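About Hendavano

Welcome, and thank you for stopping by!

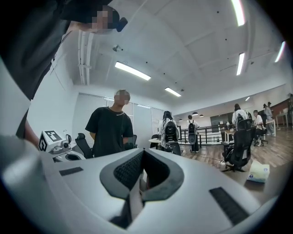
A young man in a black T-shirt, with a small white kettle on the desk nearby

Hendavano is a small language school on the second floor of the old Trindade building in Hasley. We opened in June with four students, one secondhand whiteboard and a great deal of coffee, and we have been talking (and talking!) ever since. These days we run 15 evening and weekend classes in Portuguese, Spanish and Italian, from the very first hello right through to reading novels and arguing about them.

Our lending library has grown to 1,957 books, many of them passed along by former students, and you are welcome to borrow from it whether you are taking a class or just thinking it over. We keep every group small - everybody gets a turn to speak, even the shy ones - and a full course lasts around 44 weeks, with a nice long break in the middle.

Come up and sit in on a lesson any time you like. The first visit is free, and the street door is the green one next to Prernport Shoes.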